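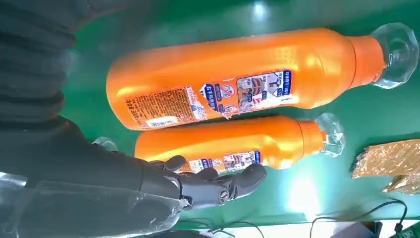
Hilbridge Junior Robotics Club — Hands Team

How does a robot hand pick up a bottle?

Pick up a bottle. Go on, any bottle. Easy, right? You didn't think about it for even a second. Your eyes found it, your arm went out, your fingers closed. Done.

Now try teaching that to a robot. Hard! This page is about how our team is doing it. Our project is called Sotano and it's for the December showcase, so we're writing this fast. Sorry if bits are messy.

What's in a robot hand?

Look at your own hand first. Bend one finger. See the places where it folds? Those are joints. Our robot hand is dark gray and it has joints too. On one of the fingers there's a circle with a metal ring. That's a pivot point, a spot where a part can turn. A door hinge is a pivot. So is the middle of a pair of scissors.

You also have skin, and your skin is amazing. It tells you when something is slippy, or squishy, or about to fall. Lots of robot hands can't feel much at all. So they need other clues.

Clue one: looking

A camera near the wrist gives the robot a close-up view. Really close. Good for small stuff, bad for knowing what's going on in the rest of the room. Like looking at your homework through a paper towel tube.

Two orange bottles on a shiny green table sounds simple. Orange on green, you can spot that from across the room. But shiny things are trouble. The lights bounce off the table and make bright white spots, and the bottles have shiny patches too. You know that's only light. A computer program might think the white patch is a seperate thing.

And the caps! They're see-through, with lots of flat sides like a cut-glass stopper. Light goes through them and bounces off them. Clear stuff is some of the hardest stuff for a robot to see.

Clue two: where is everything?

Once the program finds a bottle it has to work out:

Which way is it pointing?
Which end is the cap?
How wide is it?
Is anything in the way?

That last one gets us a lot. When the hand moves in, it covers up part of the small bottle, so the camera can't see all of it any more. The word for this is occlusion (say it: uh-KLOO-zhun). It means one thing is hiding another thing. Hold your hand in front of your face. Your hand is occluding the room. Great word, use it at dinner.

Clue three: practice

We teach the program with pictures. We want 2,000 of them and we have 400. So, a way to go. Each one has to be checked by a person, who draws a box round every bottle and types what it is. Boring? A bit. We play music.

Why so many? Because bottles don't always look the same. Lying down, standing up, near, far, blurry, half hidden. If the program only ever saw neat ones it would get stuck on the first messy one. 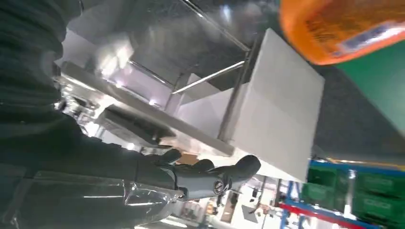

Robot's-eye view — clear bottle under the arm, orange container up top, green crates on the blue rack.

Wait, which way is up?

Good question. When a wrist camera tilts, the whole room looks tilted. The shelves lean over. The floor ends up somewhere funny. Your brain sorts it out pretty quick, you go "oh, that's a rack" and tip your head. The program can't tip its head. It has to learn that a leaning shelf is still a shelf.

Same with the orange container. Up close it goes blurry and you can't read the label. Is it a bottle? A tub? If we're not sure we put "orange container" and move on. Guessing is bad, becuase then the robot learns our guess.

Try it at home

You need: 2 empty plastic bottles, a table, a thick pair of mittens, a paper towel tube.

Lay the bottles on the table next to each other. Put the mittens on. Close one eye and look through the tube with the other. Now pick up one bottle without bumping the other one.

Tricky — do 13 tries and write down how many worked. Then take the mittens off and go again. Then lose the tube. Which one helped more? Tell us at club!

Words to know

Joint: a place where something bends.
Pivot: the point a part turns on.
Gripper: the part of a robot that grabs.
Occlusion: one thing hiding another.

Next page: how hard should a robot squeeze? (We're still writing it.)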